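Notebook > Living > Small Rooms

Last updated: 2/6/22

Working in the corner of the bedroom

In November my neighbor Birsen Yaman gave me the desk from her son's old room. I have worked at the dining table for many years, and each evening I had to carry everything away before we could eat. So I said yes very quickly, before I had measured the corner where the desk should go.

The corner is between the window and the closet. The desk was 13 centimeters too long. Alper, my husband, wanted to cut it, but I did not like to cut a desk which was a gift. We took off the closet door and put a curtain in its place. The curtain is dark green and it was made from an old tablecloth of my aunt. I sewed it in two evenings, and the second evening was only for correcting the first one.

Then came the question of light. I translate manuals and my eyes get tired after lunch. With the desk under the window I had the sun directly in my face, so I turned it to the wall and now the light comes from my left side. In winter it is gone early - I use a small lamp with a warm bulb, and I point it at the wall and never at the paper.

The noise I did not expect. The bedroom is above the bakery's back door, and the delivery comes when I start my first page. I tried ear plugs for some 2 weeks, but then I could hear my own breathing, and this was worse for me. Now I begin with the easy work, the invoices and the letters, and I keep the difficult text for later.

My friend Simone Vieira asked if I am not sad to sleep and work in the same room. A little, yes. In the evening I close my dictionary and pull a cloth over the papers, and after this I do not go to that side of the room until morning. It is a small habit, but it helps me more than the desk itself.

I also try to keep few things on the surface. Birsen told me that a shallow tray is good for pens and keys, and I think she is right.

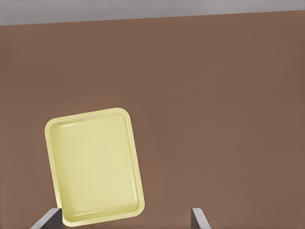
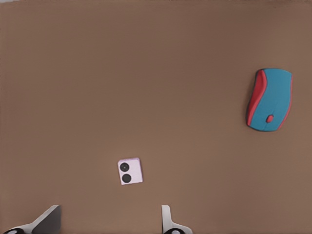 A tray in pale yellow first, then a mouse in turquoise-blue, both on brown.

Filed under: Home office, Small spaces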